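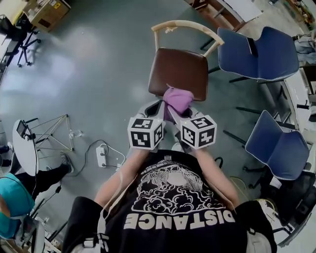

Picking a cloth up off a chair: notes from February

The task is short. A cloth is on the seat of a chair, the gripper closes on it, lifts it and puts it down somewhere else. A demonstration takes a few seconds, and we have now recorded 1865 of them with the hand-held gripper. I kept 1450 after filtering. The rest of this post is mostly about the ones I threw away, and what I changed as a result.

The hand-held unit has two fingers with a printed marker cube on each. Finger opening is computed from the relative pose of the two cubes, so there is no encoder in the grip and nothing to calibrate at the start of a session except the zero. The arm in the Wullside lab carries a matching pair of fingers. The policy only ever sees finger opening, gripper pose and the images.

Most of the rejected recordings failed on marker visibility. When both forearms come forward and the wrists roll inwards, one cube can turn edge-on to the head camera, and the opening estimate jumps. A jump of one or two frames can be interpolated. Anything longer falls at the moment of closing, where the data matters most, so I drop the whole demonstration. Tilting the gripper slightly outwards on the approach fixed the majority of cases. It feels unnatural for the first ten minutes.

The second group failed on the cloth itself. A crumpled cloth has no obvious grasp point, and a person holding the gripper picks one without thinking. Replayed side by side, my early demonstrations show three different habits: pinching the highest fold, pressing down into the middle and closing, and scraping along the seat until something bunches up. All three worked for me. Trained on the mixture, the policy hovered between the first two and closed on air. I now use only the pinch on the highest fold, and the scraping recordings are in a separate folder in case Innes ever gets a force signal.

Innes, for anyone who has not read the earlier posts, is the training code. Telik is the recorder. They still disagree about timestamps by 17 milliseconds and I correct for this in the loader, which is the wrong place for it.

A padded seat is more forgiving than a table. The fingertips can go a little too low and the padding gives. The drawback is that the demonstrations then contain fingertip heights below the nominal seat surface, and a stiff arm will follow them faithfully. I clip the height during replay and leave the raw files alone.

I also tried the same task by remote control, driving the arm with a leader arm from the other side of the room. It gave cleaner joint data and much slower demonstrations, with long pauses before contact while I judged depth from a screen. The policy learned the pauses. For cloth I will stay with the hand-held gripper. For the drawer task at Plultholm, where contact forces are higher and the handle is always in the same place, remote control is still the better choice.

Open items: re-record the left-hand approaches, which are under-represented; move the timestamp correction into Telik; try a second cloth with a stiffer weave. The filtering script needs a tidy before I can post it.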